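In Defense of the Dumb Gripper

By Obinna Babalola

Every spring somebody sends our shop a catalog of robot hands, and every spring I read it the way other people read menus for restaurants they can't afford. The hands have gotten very good. They have fingertips that feel, palms that see, and small motors in places where I have only gristle. The one on the cover this April was holding a raspberry. It is always a raspberry. I have worked in electronics recycling for a long time and I have yet to be asked to pick up fruit.

What I am asked to do is take desktop computers apart so the useful pieces can be sold, and for the past year I have been trying to get robot arms to do some of it. That means choosing what goes on the end of the arm, and I have come around to an unfashionable opinion: buy the two stiff fingers, and spend what you saved on the camera.

We tried three grippers over the winter. The first was the Plaven, a soft one, with fat rubbery fingers that wrap around whatever they touch. It was charming. Visitors wanted to shake hands with it. Inside a computer case it was like sending a man in oven mitts to find a contact lens. A drive bay has a certain amount of room in it, decided years ago by people who had no thought of me, and the Plaven needed more.

The second was the Irnard, which has five fingers and costs what my first two cars did. Somtochukwu Effiong, who writes our control code and is more patient than I am, spent weeks on it. It could pinch a screw. It could also, on a bad morning, forget which finger was the thumb. We gave each gripper 200 tries at releasing and lifting out a hard drive. The Irnard managed 62. When it worked it was beautiful, and I told the sales rep so, and he wrote down "beautiful" and left out the rest.

The third was the Getum: two angular fingers that open and close. There isn't a page in the brochure about its philosophy. It managed 171, and most of the failures were our fault for telling it to go to the wrong spot.

I know the case against me. Salim Kombo makes it at lunch, with his mouth full. A two-finger gripper is fine until you meet a part it can't hold, he says, and then you need another tool, and a rack for the tool, and a way to swap them, and by then you could have bought the fancy hand. He has a point. Cables are the place where I lose the argument. A loose cable moves when you nudge it, and two stiff fingers are excellent at nudging. I don't have an answer for cables. Neither does the Irnard, whatever the video shows.

But most of a desktop computer was designed to be serviced by a bored person in a hurry. The clips and latches are often colored so you can find them. You press a tab, something lets go, you pull. That job calls for knowing exactly where the tab is, and I would sooner pay for eyes than for knuckles. When we moved the camera and redid the calibration, our numbers jumped more than they had with any change of hand.

So the Getum stays on, and the catalog has gone under the short leg of my desk. Salim has asked for one more month with the Irnard. I said yes, provided he does the cables first. 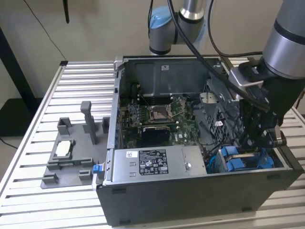
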